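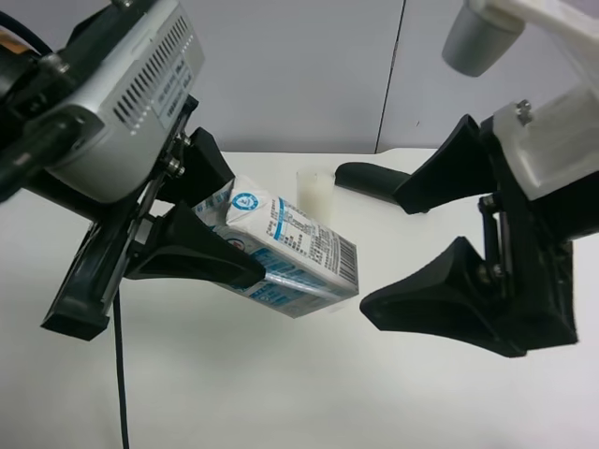
Families at the Grasine breakfast club keep telling us they would like it to open a little earlier, and we have taken that to heart.

Progress report to the Aguirre Fund
13 Sep 2022
By the breakfast club coordinator

It has been a busy and rather lovely term. We have served 2696 breakfasts since June, and 89 children are now on the register — more than we dared hope for. 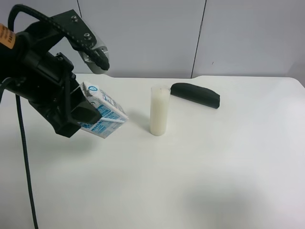 Your grant of £500 for bowls and cutlery is all spent, and the receipts are in the folder. Porridge remains the firm favourite, with toast close behind. 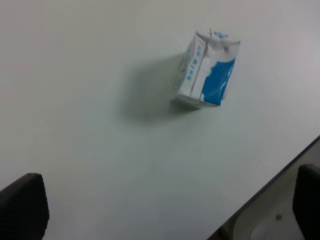 Will we need more money before spring? We expect to manage until then, provided the hall rent stays at £180.

Comments

Well done all, my two love it.

Could we have crumpets again please?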